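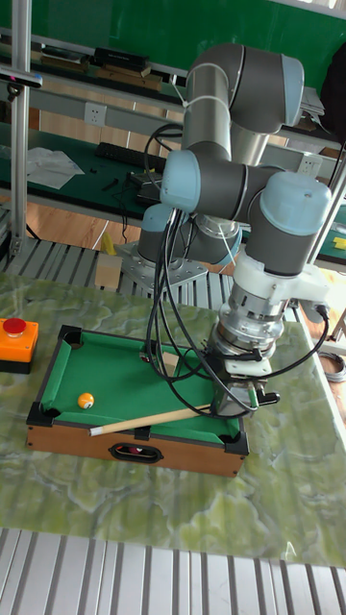
Bendlow tabletop pool table with cue and yellow-and-white ball.

Bendlow Mini Pool Table
Item no. 1452
Sold by Lesbridge Games and Leisure

Product details

The Bendlow is a small pool table for people who have no place for a big one. You put it on a desk, a kitchen table or a strong shelf, and you play standing or sitting, as you like. We have had it in our catalog for several years, and it is still the tabletop game for which we receive the most letters.

The playing surface is green felt, and the cushions are covered in the same color. The felt is glued at the factory and it should lie flat from the first day. If you find a small wave near a cushion when you open the box, please leave the table one night in a warm room before you write to us. In most cases the wave is gone in the morning.

The pockets are made of black plastic and are set into the corners and into the middle of the long rails. The body of the table is wood. In the front panel there is an oval opening with a black rim, and this is a part which customers like very much. You can put your fingers inside to carry the table, and you can also look in to see which balls have already gone down.

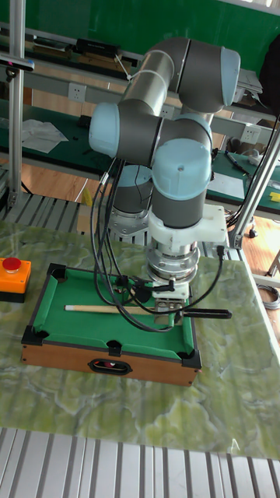

The cue is light wood and is made in the right size for the table. Please do not try to use a full-size cue, it is too heavy for these balls and you can damage the felt. With a small cue the stroke is short. Hold the back hand low and keep the cue nearly level with the cloth, then the ball goes where you want it more often. Beginners usually lift the back end too much and the ball jumps over the cushion.

What is in the box

1 table, ready to use
2 cues
15 colored balls and 1 white cue ball
1 triangle
1 piece of chalk
1 brush for the felt
1 sheet with the rules, in English and in Spanish

Where to put it

Choose a surface that is hard and level. A table top of stone or thick wood is good, a folding camping table is not so good. Under the body are four rubber feet, and each one can be turned a little to correct the level. To check it, put one ball in the center and let go of it. If it rolls slowly to one side, turn the feet on that side out by half a turn and try again.

Leave free space on all sides for the elbow. The side where people forget this is the short one, and then the first shot of the game is played with the elbow against a wall.
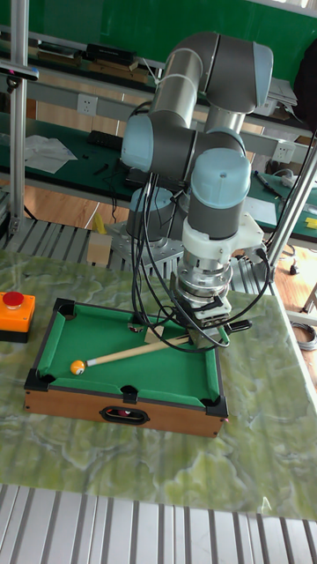 The balls have numbers, as on a big table, so all the usual games are possible. We find that eight-ball is a little long for children under eight years. For them the rules sheet has a shorter game with only six balls, which was made by our colleagues at Gallagher Toys and is printed here with their permission.

Care

Brush the felt always in one direction, from one short end to the other. Do not use water. Chalk dust comes off with the brush, and for a grease spot you can use a dry white cloth. The wood needs only a soft cloth. Please do not leave the table in direct sun, the green becomes pale in one summer – we have tried this in our own shop window.

Tips on the cues are glued. If one comes off, a drop of ordinary wood glue is enough. Wait until the next day before you play.

Spare parts

Balls, cues, tips and pocket corners can be ordered one by one. The replacement cloth comes from Nimix and is sold in one color only. It is cut to size, with glue on the back, and the change takes an evening if you work with patience. Write the item number of your table on the order, because the older model had a different length and the new cloth does not fit it.

Delivery and returns

Delivery is free for orders over $100. The table travels in a double carton, please keep the inner one for moving or storage. You can return an unused table within 15 days. For a table with damage from transport, send us a photo of the carton and of the damaged part – we answer normally on the same day if your message arrives before 2 p.m.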